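The Bus to Hokdale

My grandmother left me her bread starter and my sister her car, and I want it on record that I was happy with this arrangement for a whole afternoon.

Then I had to get the starter home. It lived in a crock at her house in Cerkstead, I live in Hokdale, and my sister had already driven off in the car (with my good umbrella in the back seat, too). So on Sunday I took the bus, with the crock on my lap and a dish towel over the top held down by a rubber band.

If you've never ridden the 18, it goes everywhere. It goes to the quarry. It goes to the other side of the quarry. It stops outside the Jaber furniture warehouse for six minutes so the driver can have a sandwich, and it doesn't matter if you're late for something, he's having the sandwich. I used to ride it every summer as a kid, and I'd press my forehead on the window until it buzzed my teeth. I tried it again this time and it still works!

The woman who sat down next to me had a coat the color of mustard and a bag of onions. She looked at the crock, and she looked at me.

"Ashes?" she said, very kindly.

"Sourdough," I said.

"Oh, good," she said, and moved her onions over to give me more room, which I thought was nice considering I'd just been demoted.

I told her about it. I don't usually talk to people on buses but it had been a week of casseroles and relatives, and she had the kind of face that waits. I told her the starter was older than my mother. My grandmother got it from a neighbor who got it from a cook at the Skuvine Hotel, back when there was a Skuvine Hotel, and the cook had either been given it or stolen it depending on who was telling the story and how much wine was left. She fed it every morning before she fed any of us. When we complained she said it had been there longer.

"And can you bake?" the woman asked.

Well, no. That was the thing! I can make toast. I once made a birthday cake that my sister used as a doorstop for two days before anyone noticed, and she only stopped because the dog got interested. I'd been sitting there since Cerkstead wondering why on earth my grandmother had picked me, and whether she'd just gotten our names mixed up, which she did a lot toward the end. She called me by my sister's name, my mother's name and twice the dog's.

"Maybe she wanted your sister to have a nice car," the woman said.

"It isn't a nice car," I said. "The heater smells like pennies."

She laughed so hard an onion got loose and rolled all the way up the aisle to the driver, who stopped it with his foot without even turning around. I've thought about that a lot since. He must have had years of onions.

Somewhere past the quarry the starter began to move. I felt it before I saw it, a sort of slow push against my hands, and then the towel had a little dome in it, like a knee under a blanket. It was warm on that bus and I'd fed it too much before we left, out of nerves. The rubber band was doing its best. I put my palm flat on top and pressed, and it pressed back.

"It's coming out," said a boy across the aisle, delighted.

It came out. It came out slowly and very politely on the left side and started down the front of my coat, and the woman in mustard, without a word, took a coffee cup out of her bag, shook the last drops onto the floor, and held it underneath. The boy's father offered a lunch box. Somebody behind me passed up a rain hat, a clean one, they said, more or less. By the time we got to Hokdale there was a bit of my grandmother's starter in every one of those, and people were asking me what you do with it.

And I knew! That was the strange part. I heard myself telling them, equal parts flour and water, don't use the metal spoon, put it near the stove but never on it, talk to it if you like, she always did. All those mornings I'd sat at her kitchen table waiting for my own breakfast with my chin in my hands, and my sister still asleep upstairs because my sister could sleep through a marching band. I was the one who was up. I'd watched her do it more times than I'd ever brushed my own hair.

I got off at my stop smelling like a brewery. The woman waved with the coffee cup, carefully.

I baked that same night. The first loaf was bad and the second was bad in a different way. The third one I took out around midnight, and it had split along the top where I hadn't cut it, the way hers always did, and I stood there in my socks and ate the whole heel with too much butter. Then I called my sister, who was awake for once, and told her to come over and bring my umbrella.

She came in the car. You could smell the pennies from the porch. She ate four slices standing up and said it needed salt, and then she cried a bit, and then she said it again about the salt. She asked if we could trade, every other month, starter for car. I said I'd think about it. I'm still thinking about it! I do like the bus.

We wanted to carry the rest of the loaf over to our mother's in something decent, so we went looking for the bread basket, the one that used to sit by my grandmother's elbow and that we weren't allowed to wear as a hat.

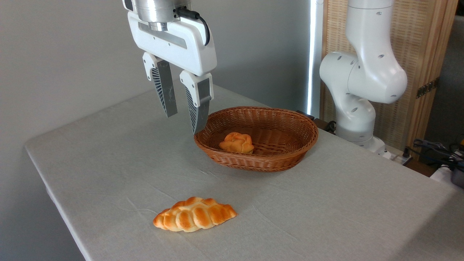 An oval wicker basket with a rolled rim.

My sister said she didn't have it and I said I didn't have it, and we were both getting a little loud when she went out to check the trunk. It was in there under my umbrella, with a card tucked inside in my grandmother's big crooked handwriting. The card had both our names on it, and the dog's, and underneath she'd written, "More salt."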